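Search this guide Enter keyword Go Advanced search

Davier Surtitle Player – User Guide
Section 4: Preparing and Running a Caption File for a Stage Play

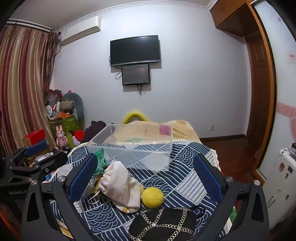
Photo: Coman Media Services

13th November
By Hendrik Wuyts

This section covers the work between receiving a translated script and running captions at a performance. It assumes that the Player is installed on the operator's computer and that a Novetti display panel, or a projector of equal width, is hung above or beside the stage. Installation is covered in Section 2. Opera and other sung work is covered in Section 5, where timing is taken from the score.

The sample file used throughout is Suratari, a two-act play for five actors. It is supplied with the Player in the Samples folder. The script has 1034 spoken lines.

4.1 Preparing the script

1. Save the translated script as plain text. Formatting from a word processor is discarded on import, including italics and centered text.

2. Put each speaker's name on its own line, in capitals, followed by a colon. The name must be spelled the same way each time. The Player treats DOCTOR and THE DOCTOR as two characters.

3. Enclose stage directions in square brackets. Bracketed text appears in the operator's window and is never sent to the display.

4. Mark any passage that is to be left without captions with the word HOLD in square brackets at the start and RELEASE at the end. Songs in a third language and overlapping crowd speech are usually handled this way.

5. Mark the act break with a line containing only the word BREAK.

Note: Work from the rehearsal script, with the director's cuts already made. Cuts can be entered later (see 4.5), but a cue number that has been given to the stage manager cannot be reused for a different line.

4.2 Importing

1. Choose File, then New Production. Enter the title of the play and the name of the translator. Both appear on the opening caption unless Show Title Card is turned off.

2. Choose Import Script and select the text file.

3. Check the character list. A name that appears only once is flagged in yellow and is often a typing error.

4. Set the line length. The default is 40 characters, with two lines per caption. The Novetti panel accepts longer lines, but the type is then scaled down and cannot be read from the back rows of most houses.

5. Select Build Captions.

The Player breaks speeches at punctuation first and at word spaces second. It does not read for meaning. All breaks must be checked by a person who knows the play.

4.3 Editing captions

1. Open the Caption Editor and read from the first caption to the last without a recording playing.

2. Move any break that gives away the end of a sentence before the actor reaches it. This applies above all to jokes, confessions and the naming of a character whose identity has been withheld. Place the cursor at the correct point and press Split.

3. Join captions that are too short to read comfortably. Select both and press Merge.

4. Where two characters speak in the same caption, begin each line with a dash. Turn on Auto Dash to have these inserted on the next build.

5. Shorten where necessary. An actor speaking at full speed will outrun a complete translation. Repeated names, greetings and exclamations can go first.

6. Save the file under a new name before each round of changes.

Caution: Build Captions overwrites all manual splits and merges. Once editing has begun, do not run it again on the whole file. To rebuild a single speech, select it and choose Build Selection.

4.4 Setting cues

By default every caption is a manual cue and the operator presses Go for each one. Captions may be grouped so that a run of them follows from a single press. Grouping is suitable for recorded speech, such as a voice heard on a telephone or radio, where the timing does not change from night to night.

1. Select the captions to be grouped.

2. Choose Cue, then Group with Timing.

3. Play the recording and tap the space bar at the start of each caption. The Player stores the intervals.

4. Play the group back against the recording and adjust individual intervals in the right-hand column.

5. Insert a blank caption wherever the stage is silent for longer than a few seconds. A caption left hanging through a pause is read as though the line were still being spoken.

In the sample file, 111 cues in the second act are blank. This is a high proportion and reflects the play, in which the two brothers share the stage for long periods without talking.

Note: Live speech should not be grouped, even where the cast is consistent in rehearsal. Pace changes when an audience is present – comic scenes slow down, and final scenes tend to speed up.

4.5 Entering cuts and changes

1. Open the Caption Editor and select the captions affected.

2. Choose Skip. The captions turn gray and are passed over in performance. They keep their numbers.

3. For new text, choose Insert After. The Player assigns a letter suffix, so that a line added after cue 20 becomes 20a.

4. Print the change sheet and give one copy to the stage manager.

Do not delete captions after the first technical rehearsal. Skipped captions can be restored during a performance if an actor goes back to the old text. Deleted captions cannot.

4.6 Running the performance

1. Start the Player before the house opens and connect to the display. The status bar reads Linked.

2. Send the test caption and check it from the rear of the auditorium.

3. Set brightness for the darkest scene in the play. Brightness changes can be stored with individual cues, up to some 20 in one file.

4. Select Black. The display goes dark and the first caption is loaded.

5. Press Go as the actor begins to speak. Pressing early is a more serious fault than pressing late.

6. If an actor drops a passage, press Black, move to the correct caption with the arrow keys, and press Go at the start of the next clear sentence. The audience sees nothing of the search.

7. At the act break the Player stops and waits. Press Go twice to begin the second act.

Caution: Disable screen savers, automatic updates and message alerts on the operator's computer. The Player does not block them in mirrored mode.

4.7 After the performance

Choose File, then Save Running Log. The log records the time of each press and can be compared with earlier nights. A caption that is late at every performance usually has a bad break in the one before it – return to 4.3, step 2.

Next: Section 5, Sung Work

Contact Support | © Davier. All rights reserved. | Back to top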